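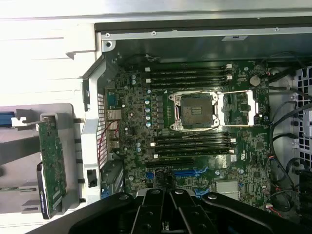

Evel has published revision 2 of its working rules for robotic handling of server and workstation parts, dated 2023-01-25. The document replaces a draft circulated in December and applies to cells that remove or fit processors, memory and expansion cards.

The main change concerns open CPU sockets. A gripper may not cross an exposed contact field below a set clearance height, and travel speed near the board is capped at 400 mm per minute. Finger force limits are now listed per part type - the draft had a single value for all of them.

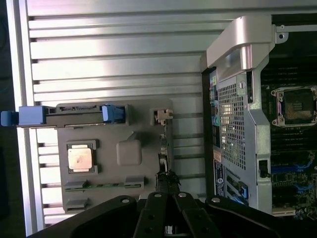 Operators must also log every grip on a part, including failed ones, and inspect the fingertips after each 500 cycles. Debris on the tips is grounds for stopping the cell.

Pandmont and Ebihara reviewed the text and submitted 61 comments between them. Most dealt with wording in the section on chassis fixturing. A request from Jirach to exempt scrap boards from the clearance rule was not adopted.

Existing cells have until December to comply. The checklist in Annex B can be used on its own.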